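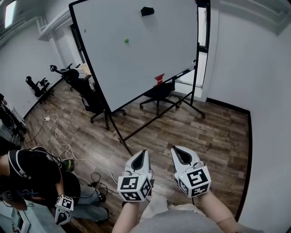

会議室の片付けスタッフ募集(Wirkwood 2階)

Rirumは、貸し会議室Wirkwoodの片付けを手伝ってくださる方を募集しています。会議が終わった後の部屋を、次のお客様が使える形に戻す仕事です。経験は必要ありません。

仕事の内容
・キャスター付きホワイトボードの板を拭き、壁のそばへ移動する
・黒いイレーザーを板の上の方に戻す
・ボードに残った小さい物(ボールなど)を集めて、受付の箱に入れる
・黒い事務椅子を机に戻す。背の高い椅子と低い椅子がありますので、種類を分けて並べてください
・板張りの床を乾いたモップで掃除する

ホワイトボードは大きく、脚も長いです。動かす時は足元に気をつけて、ゆっくり押してください。椅子は持ち上げないで、転がして運んで大丈夫です。

時間と謝礼
17時に集合、作業は3時間以内です。1回の参加につき4000円をお支払いします。交通費は別に300円まで出します。募集は5名です。

お願い
動きやすい服と、床で滑らない靴で来てください。床に傷をつけないように、底のかたい靴はご遠慮ください。日本語は簡単な会話ができれば問題ありません。私たちの職場にも外国出身の者が多くいます。

申し込み
Wirkwoodの受付で申込用紙を受け取り、参加できる日を書いて出してください。6月中に始められる方を先にご案内します。ご応募をお待ちしております。

Rirum 会議室管理係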